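Week two of teaching the arm to sort plates by hand at Jundelcombe. I write here some notes, mostly for myself and for Zlata Boiko, who asked.

1/ We use remote control for the far half of the table and hand guiding for the near half. Zlata thinks I should choose one. She may be right, but my shoulder prefers this way.

2/ Hand guiding is slow to learn. You hold the arm behind the wrist, and it follows you like a heavy door. My first 16 demonstrations I deleted, every one of them. I was pushing too much down at the end.

3/ With the controller the problem is different. I can't feel the rim. I close the fingers, I look at the wrist view, I open a little, I close again. All this hesitation goes into the recording, and later the robot hesitates too.

4/ Advice from Orysia Pavliuk: stop for one full breath before the grasp, then do it in one movement. If you miss, throw away the take. Since then I keep 35 good ones and I am much calmer.
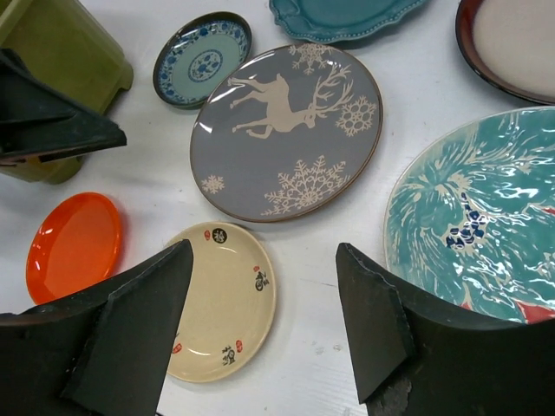
5/ Flat plates are harder than bowls, because a finger has almost nothing to go under. What works for me is to come in low at the rim, with the fingers wide open – and to tilt only after contact.

6/ Glossy glaze is also not nice. When the light moves on it, I lose the edge on my screen. I asked Tamara Levchenko if we can turn the lamp to the wall. She said try it, so tomorrow I try.

7/ The goal is 200 demonstrations before we train again. If somebody has experience mixing both kinds in one set, please write to me. Do you label them separately?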